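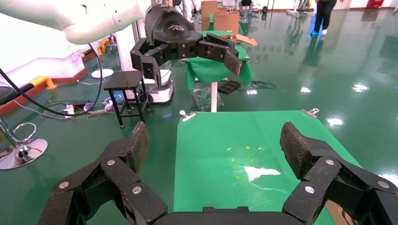 How to score a cricket match when you've never done it before

So you turned up to watch, and somebody handed you a pencil and a scorebook. It happened to me at Omcombe one September, and I spent the first half hour convinced I was going to ruin the whole afternoon. I didn't, quite. I've done most of their home games since, and I've gotten fond of it, so I'm going to walk you through the way I do it (there are fancier ways, with colored pens, and you can get into those later).

Before the first ball

Get there at least 20 minutes early. Bring two pencils, an eraser and something heavy to hold the pages down, because it's always windy at Nurwood and pretty often everywhere else. Get both team lists from the captains and ask how to spell anything you can't read. Write the batting side in as you go, though, not all at once. Captains change their minds about the order constantly!

Find the umpires and say hello. Agree on how many overs you're playing and what happens with wides, which some leagues count as one run and some count as two. Then sit next to the other scorer. You'll be calling things out to each other all day, and it's much nicer if you like each other.

Recording a ball

Every ball goes down in three places: the batter's line, the bowler's box and the running total. I do them in that order every single time. If you switch around you'll lose one, and you won't notice until tea.

No run is a dot. Runs are just the number. A wide is a little cross, and if they run on it you add dots in the corners of the cross. A no-ball is a circle, with any runs off the bat written inside. Byes and leg byes go in extras, and the bowler still gets a mark in his box for the ball, but the runs don't count against him. I got that wrong for most of my first season.

When the umpire signals, wave back. They're supposed to wait for you, and the good ones will. At Mavon I once had a bye and a leg bye mixed up for three overs because I was too shy to put my hand up and ask.

Wickets

Don't panic. There's a gap while the new batter walks out, so use it. Write how they were out, who caught it and who bowled it, then close off their line with two slanted marks and add up their runs. Note the team score next to "fall of wicket." If you don't know the fielder's name, leave it blank and ask at the end of the over. A run out doesn't go to the bowler, by the way.

Checking as you go

At the end of each over, say the total out loud and see if the other scorer has the same. Every 5 overs I do a proper check: batters' runs plus extras should match the total. The bowling should match too, once you add the byes and leg byes back in.

When it doesn't match, start from the last place it did and work forward. My worst was a Vahidi Cup game where we had them on 64 and the other book said 66, and the missing 2 were sitting in the wrong batter's line the whole time. Took us until the drinks break to find them.

At the end, get the umpires to sign both books, and take a photo of the pages before you hand yours over. Then go and get some tea if there's any left.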